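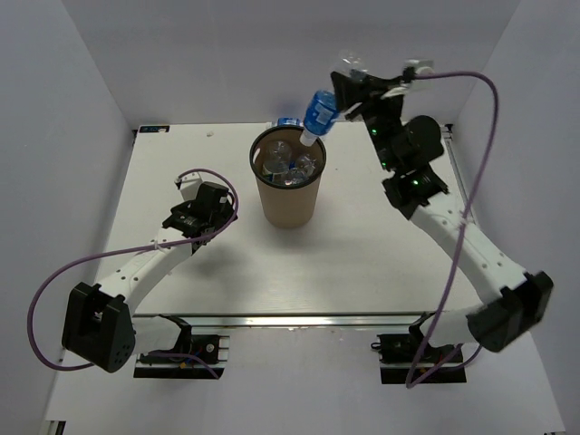
Bottles, second week

Posted 20 July 2019

We are still on bottles. The job is to get a two-armed setup to clear plastic bottles off a table and put them in a bin, and the way we teach it is to do it ourselves, over and over, with the arms copying our hands and everything being recorded. One run is one example. The target for this batch is 200.

Aslı Coşkun and I split the driving. She does mornings and I take over after lunch. We swap every 15 examples or so within a shift if both of us are in, as I get sloppy past that and it shows up in the recordings as little wobbles near the rim. The model will copy a wobble as happily as anything else.

The bottles come out of the recycling at the Mesville office. Clear ones are harder than labelled ones. With a blue wrapper you can see straight away where the bottle is and which way it's lying, and I expect the network finds that easier too. A clear crumpled one on a white table is mostly reflections. So we've been keeping a rough mix, and we don't straighten the crumpled ones out.

A few things we changed this week:

Starting positions. I had been putting the bottles down in much the same places without noticing. Mortimer Iwasaki went through the first lot and pointed out that hardly any started behind the bin. Those are awkward, because the arm has to go up and over, but they need to be in there. Now we put at least one at the far edge in most runs.

The pile. We used to empty the bin before every example. Now we let it fill up for a while. Letting go over a heap is different from letting go over a bare bottom - a bottle can sit on top and roll off if you're careless about where you open the fingers.

Idle arm. If only one arm has work to do, the other stays low and still. I had a habit of drifting it about while I thought, and I've thrown out 3 runs for that alone.

Failed grabs we keep, provided the person driving recovers and finishes. Mortimer would rather have more of them. I'd rather not fake them, so for now it's only the real ones.

Labelling is done in Kotavo, which is slow but has a decent scrubber for marking where the grab starts and ends. It takes me almost as long as the driving. Aslı is trying to script part of it from the gripper readings.

Next up is cans, then a mix of both. I'd like the mix finished by September.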